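Pavis Heavy Mounting Plate, Black

I bought two of these to replace the pressed brackets on a Tirstead bench arm. The old ones had flexed enough that the arm dropped at full extension. The Pavis plate is sold as a bare part with a bag of screws and a folded sheet of instructions. Mine came from Okstead and took 26 days to arrive.

Fit

The hole pattern matched the Tirstead base without drilling. One hole on the second plate had powder in the bore and needed a pass with a round file. The instruction sheet gives no tightening value, so I used the figure for the old bracket and rechecked after a week. Neither plate had moved.

Allow room for the hex key. With the arm already on the bench, a long key fouls the flange and a short one gives about an eighth of a turn per stroke. Fit the plate first and the arm second.

Finish and stiffness

The coating is a matte to satin black with a faint texture, and it shows less dust than the gloss paint on the Dimitriou plate I tried in August. A raised rib runs down the face, with a bent section to one side and a thick flange on the other. The screws have round heads with bright rims, which stand out against the black.
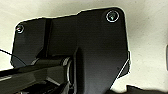

Load

I hung 25 lb from the end of the arm and left it overnight. Sag at the tip was too small to read with a steel rule. The old bracket gave a visible drop under the same weight.

Complaints

Spare screws are sold only in the full hardware bag. The hole spacing is printed on the sheet in millimeters only, and the drawing is too small to use as a template.

I would buy it again for a fixed bench. For an arm that gets moved often, the Dimitriou plate is lighter and comes off faster.

Reviewed by Spyros Georgiou, 30 January 2023

Contact | Copyright Bench Parts Reviews | Back to top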